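How does a flask keep your drink hot?

I love my flask. I take it on every walk, and in August I even fill it with ice cubes and squash. For years I didn't have a clue how it worked. I thought there must be a tiny heater in the bottom! There isn't, so let me tell you what's really going on.

Heat is a bit of a wanderer. It always moves from warm things to cooler things. Pour hot chocolate into an ordinary mug and the heat slips out through the sides and floats off the top, until your drink is the same temperature as the room. Yuck.

A flask is really two bottles, one sitting inside the other, with a thin gap between them. Nearly all the air has been sucked out of that gap. We call an empty space like this a vacuum (say it "vak-yoom"). Heat finds it very hard to cross a vacuum - there's hardly anything there to carry it along.

Lots of flasks are painted on the outside and left as bare metal round the neck, where the lid screws on. Shiny metal is handy stuff, too. It bounces some heat back, a bit like a mirror bouncing light. 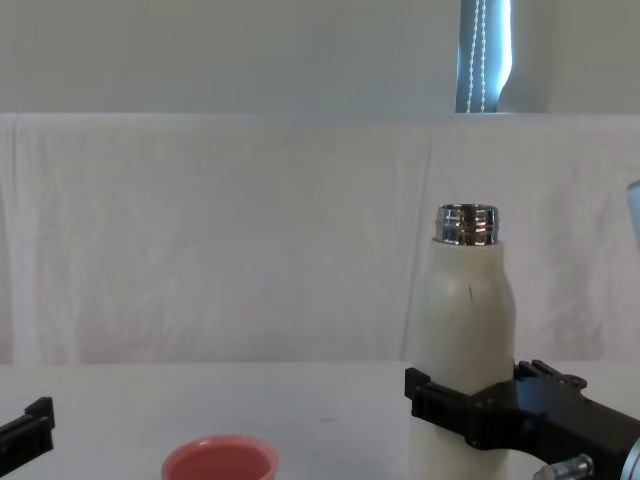
Why does a drink cool faster with the lid off?
Warm air and steam rise, so with no lid they drift straight out of the top and take heat with them.

Want to test it? Ask a grown-up to help, and use warm water from the tap, never boiling. Pour 300 ml into a flask and 300 ml into a plastic cup. Screw the lid on the flask and leave them both for 50 minutes. Then dip a clean finger in each one. Which feels warmer? I tried it at my kitchen table and my cup had gone properly chilly!

You can do it with cold water as well. Pop an ice cube in each and check every 10 minutes - the flask slows down heat getting in just as well as heat getting out.

Page last changed 17 Jun 2018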